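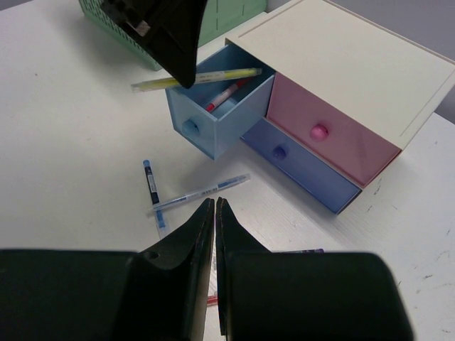

How I Sort Pens and Markers Into a Mini Desktop Drawer Set

I held out on these little drawer organizers for a long time. I had a mug. The mug was fine until it had so many pens in it that pulling one out brought three friends along, and half of those friends were dead. So last April I gave in and moved everything into a small drawer unit with pastel fronts and round knobs, and I've been fiddling with the system ever since. Here's how I do it now, after getting it wrong a couple of times.

What you'll need

A small desktop drawer organizer (mine has a cream top and drawers in pink, lavender-blue and light blue)
Every pen, marker and highlighter you can find
Scrap paper
A damp cloth
20 minutes, maybe more if you're a doodler

Step 1: Round everything up

Check the mug, your bag, the kitchen junk drawer, the pocket of your winter coat. I found 23 pens the first time, and that was before I looked in the car! Dump them all on a table you can wipe down. A pale tabletop is great for this (you can spot every loose cap) but it also shows every ink mark, so keep that cloth handy.

Step 2: Test them

Scribble with each one on the scrap paper. If a marker comes out scratchy, put the cap on tight, lay it flat overnight and give it another chance the next day. If it's still scratchy, out it goes. I'm soft about highlighters and used to keep the faded ones "for light highlighting," which is not a thing.

Step 3: Measure before you commit

This is the step I skipped. Mini drawers are short, and a lot of highlighters are long! Pull one drawer out and set your longest pen in it before you decide what goes where. If it wants to lie across the rim with its end poking out over the desk, the drawer won't close on it. Try it on a diagonal along the bottom. Markers will often fit corner to corner when they won't fit straight, and you can tuck shorter ones into the space that's left.

Still too long? Give it another home. I keep an old Jemik tea tin next to the drawers for the tall stuff, and I don't feel bad about it.

Step 4: Give each drawer a job

Go by how often you reach for things, and let the colors help you remember. My setup:

Light blue: markers and any highlighter that fits
Pink: sticky flags, paper clips, the tiny stapler
Lavender-blue: spare caps, refills, erasers

My friend Defne Dönmez does hers by project and swears by it. I tried that for a week and kept opening the wrong drawer, so colors it is.

Step 5: Load it up

Take the drawer right out if yours lets you, it's so much easier than poking things in from the front. Put the caps all facing the same way if you're picky. (I start out picky and it lasts a few days.) Don't stack more than 2 layers deep or something will ride up and jam against the drawer above. If that happens, don't yank the knob. Ease the drawer back in a little, press the pens down with a ruler and try again.

Step 6: Keep the top clear

I know, it's a flat surface and it's right there. Mine had a coffee cup, receipts and a hair clip on it by the end of the first day. Now it gets one pad of sticky notes and that's my limit.

Keeping it up

When I finish work I put away whatever's loose on the desk and push the drawers shut. Once a month I do a quick scribble test again. If a drawer has started to stick, empty it, wipe the bottom and the sides, and let it dry all the way before the pens go back in. Crumbs and eraser dust were the problem with mine.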